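**Has anyone gotten a small business loan through a payment app instead of a bank?**

Posted by Shanthi Munasinghe, 23rd December

I run a small sandwich counter in Sornton and take most of my payments through Zimari. Last week the app started showing me a banner saying I'm "pre-approved" for an advance. No paperwork, no credit check, money the next day, and they take 10 percent of my daily card sales until it's paid off. My fridge is on its last legs, so I'm tempted!

What I can't work out is what it really costs. There's one flat fee and no interest rate anywhere on the screen. My bank wants two years of accounts and a month to think about it. Has anybody done this? Did you regret it?

**Ye-seo Ok**

I did one with Burero, same kind of deal. The money came fast and the fee was $156, flat. It felt cheap until I sat down and worked it out as a yearly rate, and then it didn't look so cheap, as I'd cleared it in six months. The quicker you pay it off, the worse the rate looks, and you get nothing back for being early (at least I didn't).

That said, I'd do it again for something that earns its keep right away. A fridge probably counts if you can't sell without one. I fill in a lot of these forms myself, my shop being mostly online, and I do it from my desk in between everything else.
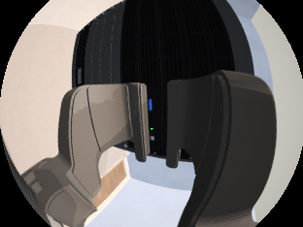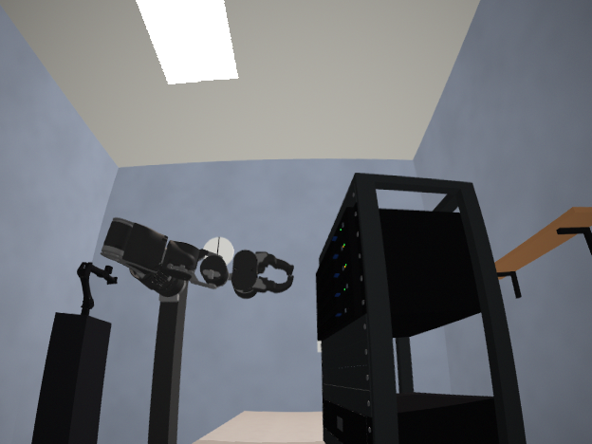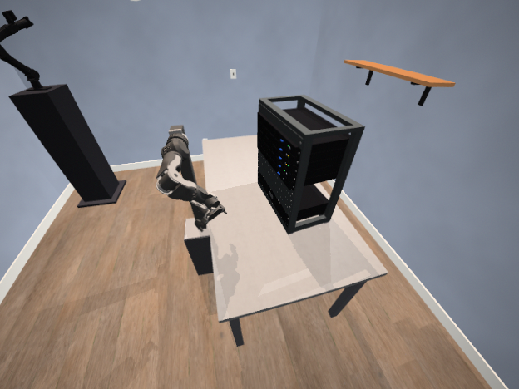
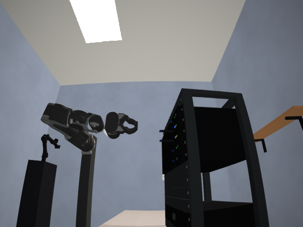
Anyway, three things I wish I'd asked first. Is there a minimum payment in a slow month? Mine had one, and it hit in February when I'd sold next to nothing. Do they take their cut before or after refunds? And can you switch to another card processor while you still owe? I couldn't, so I was stuck with their rates the whole time.

**Seul-gi Kwak**

Don't do it. Get a bank loan.

**Shaohua Zheng**

Bit harsh, Seul-gi - banks turn down tiny places like ours all the time. But do try a credit union before you tap that banner. I got mine through Wattimena and the form was six pages, mostly easy stuff. Also ask the fridge seller if they do installments. Mine did, and I only found out after I'd already borrowed the money.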